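Went to see Lavavum at the Liltari last night. Doors at 7, it said. The doors had other ideas.

The Liltari holds 100 people if 60 of them are good friends. By the time the first band plugged in we were all good friends.

First band was called Nirketham. They have 3 songs and played each one like they were being billed for it. I liked the second one. The drummer did too — you could tell by the speed.

Then a long wait while someone hunted for a fuse. The bar was out of everything except ginger beer and opinions.

Snack bag, two views:

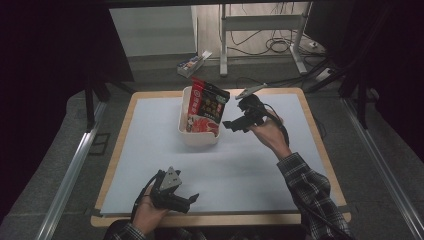
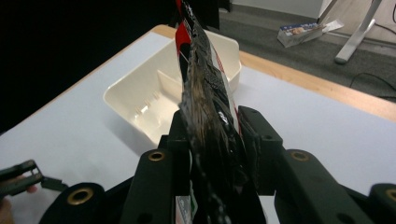
Lavavum came on at twenty to eleven and opened with the slow one. Bold choice for a room that had been standing since dinner. By the chorus even the guys at the back had stopped explaining amps to each other.

The new stuff is louder and has a trumpet in it now. I have decided to be fine with the trumpet.

No encore. They just unplugged and started selling shirts, in sizes small and enormous. I own an enormous one now.

Missed the last bus, walked home up Katayama Street humming the bass line wrong. They're back in June. I'll be there, near the front, with earplugs and better shoes — probably in the shirt, which also works as a coat.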